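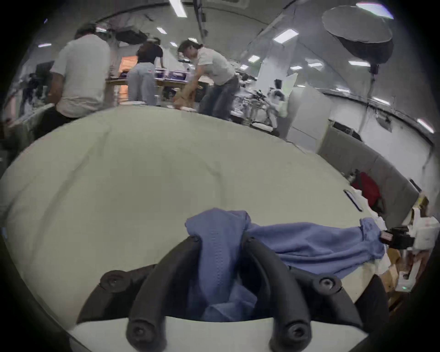

Figure 10.1 A two-finger hand-held gripper with a length of blue cloth held between its curved fingers.

Chapter 10
Comparing Grippers on Soft Materials

In this chapter you will learn to
write a test plan that treats two grippers fairly
choose a set of cloth items and describe it so that another lab can repeat the work
score a grasp on fabric
separate the effect of the gripper from the effect of the operator, the arm and the camera

Key terms: pinch grasp, drape, grasp point, slip, trial sheet, blocked order

Most of the tests in Chapter 9 used rigid objects. A steel block has one shape, and a gripper either holds it or drops it. Cloth gives a less clear result. The fingers may close on a single layer or on a thick bunch. Part of the item can be held between the fingers while the rest stays on the table, as with the blue cloth in Figure 10.1, where one twisted length runs off to the right across the tabletop. Whether that grasp counts as a success depends on what the test was meant to find out, and the decision has to be written down before the first trial.

Cloth also changes between trials. A towel that has been picked up and dropped lies in a new shape each time, and a knit garment may stretch over a day of handling. Two grippers tested on the same towel have not really been tested on the same object unless the towel is reset in between.

10.1 A Case to Follow

We will use one comparison throughout the chapter. Comport, a laundry services firm, wanted to choose between two grippers for a sorting station. The first, the Elier, has curved fingers that meet at the tips. The second, the Villalba, has flat parallel jaws with rubber pads. The testing was done at the Stesby workshop over several weeks in October. Each gripper was tried first on a hand-held mount and then on an arm.

The hand-held stage is often skipped, and this is a mistake. With the gripper in the hand, an operator can try many approach angles in an afternoon without programming any of them. Poor finger shapes show up early. The drawback is that people correct their own errors without noticing. If the first pinch misses, the wrist turns a little and the second one works. Results from a hand-held mount tell you what the fingers can do and say little about what an arm will do with them.

The Stesby team ran 113 trials with the Elier and 101 with the Villalba. The numbers differ because one set of Villalba trials was thrown out after a pad came loose. The team reported the difference and compared rates instead of totals. You should do the same. Do not drop trials from the larger set to make the two match.

10.2 What Has to Stay the Same

A comparison is only useful if the gripper is the main thing that changes. Before testing, record the following on the trial sheet:

Table surface and height
Lighting, including any windows
Camera position, lens and exposure setting
Closing force and closing speed of each gripper
Starting state of the cloth (flat, folded once, or dropped from a set height)
Operator

Lighting belongs on the list even when a person is guiding the gripper. The recordings will be scored later, and a fold that is plain in one video may be lost in shadow in another. Camera position matters for the same reason. A wide lens mounted near the fingers shows a good deal of the table, but it bends straight edges, so distances should not be measured from its pictures without the correction described in Section 10.5.

Order matters too. If all the Elier trials are run in the morning and all the Villalba trials after lunch, practice and tiredness get mixed into the result. Use a blocked order: 10 trials with one gripper, 10 with the other, then switch which one goes first.

Before You Read On

1. Choose a cloth item you have at hand. Write a one-sentence rule for a successful grasp on it, then find a case your rule does not settle.
2. Explain why a success rate from hand-held trials may be higher than the rate for the same gripper on an arm.
3. The Stesby team did not record the room's humidity. List two ways this could have affected the results, and say how you would check each one.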